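Kendra Girard
26 Dec 2020

Right, the leftovers are put away and I have a cup of tea, so let's talk about "drink eight glasses of water a day" and why I've stopped believing most of what I'm told about it. Longish thread. Mute me now if you like.

I should say where this started. My sister-in-law gave me an app for Christmas. You can do that now, give a person an app. It's called Stestalari and it nags you to drink. It has nagged me all through yesterday's lunch and twice during the washing up.

First thing it did was ask my weight and age. Then it gave me a daily target of 3,639 millilitres. Not 3.6 litres. 3,639 millilitres. I would love to know what the last nine are for.

It didn't ask what I eat. It didn't ask if I sit down all day (I do) or whether I live somewhere hot (I live in a house where the bathroom window doesn't shut). So how it got to four figures I can't tell you, and I've read the help page.

The help page says the number comes from "hydration science". There's a link. The link goes to the shop.

In the shop you can buy Giluser, which are little sachets you tip into your water to make the water work better. I had thought water was managing.

Anyway. The eight glasses thing. I went looking for where it comes from, and the usual suspect is some American advice from the 1940s which put an adult's water at about two and a half litres a day. People quote that bit. The same advice went on to say that most of it is already in your food. People don't quote that bit.

Whether that really is the source, I'm not sure. It gets repeated by everybody who debunks the eight glasses, and I've learned to be wary of debunkers as well. They copy each other just as happily as the other lot.

The food part holds up, though. Soup is mostly water. So are cucumbers, oranges, yoghurt and boiled potatoes. Yesterday I must have eaten a fair puddle's worth of sprouts.
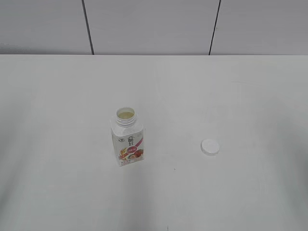
Does tea count towards what you drink in a day?
Tea counts, and so do coffee, milk and squash, because the caffeine in an ordinary cup doesn't make you lose more than you took in.

I was taught the opposite at school, by the way. "Every cup of tea needs a glass of water to cancel it out." If that were true my grandmother would have been a raisin by 1975.

Stestalari lets you log tea, but it knocks a chunk off. I logged five mugs and it gave me credit for three. I've emailed to ask why. I'm expecting a link to the shop.

Next claim: "by the time you're thirsty it's already too late." Too late for what? Thirst is the warning. It goes off well before anything is badly wrong, in most healthy people. Nobody says that by the time you're hungry you're already starving.

Before anyone replies, yes, there are exceptions and I'm not being flippant about them. Older people can lose the feeling of thirst. So can people who are poorly. If you've had kidney stones you'll have been told to drink more and you should. If you've got a heart or kidney condition you may have been told to drink less, and you should do that. Listen to your doctor over me, and over an app.

Hot days and hard exercise too. I'm talking about somebody sat at a kitchen table in December being told she is 1,400 behind.

Then there's skin. "Drink more water and you'll glow." I have looked for decent evidence on this and found a few small studies, some of them done by people with bottles to sell. If you're properly dried out, drinking helps. If you're not, I can't find much to say that an extra pint goes to your face. It goes where pints go.

And "toxins". I'd like one of these firms to name a toxin. Your kidneys do that job all day on a normal amount of fluid and don't get better at it because you've bought a sachet.

I did try it fairly, for what it's worth. Did the full target for six days in September on a different app, at work. Same sort of number, same cheery little chimes. Results: I slept worse, as I was up in the night, and I got to know the corridor on the second floor very well.

Yoshinori Yagi, who sat opposite me then, did it as well and swore his headaches went. Could be. He also stopped working through lunch that week, so which was it? He says the water. I say lunch. We've left it there.

That's my trouble with nearly all of this. People change a handful of things together and the water gets the credit. And "I felt better" is a nice thing to hear but I'd want more than that before I set an alarm.

What I do now: a drink with meals, a drink when I'm thirsty, more if it's hot or I've walked up the hill. I glance at the colour in the loo. Pale straw is fine. It's free and it has never once sent me a notification.

Someone's asked if I'm going to tell my sister-in-law. No. She reads this though, so hello, thank you, the scarf was lovely.

Update: Stestalari has replied about the tea. They've offered me a discount on Giluser.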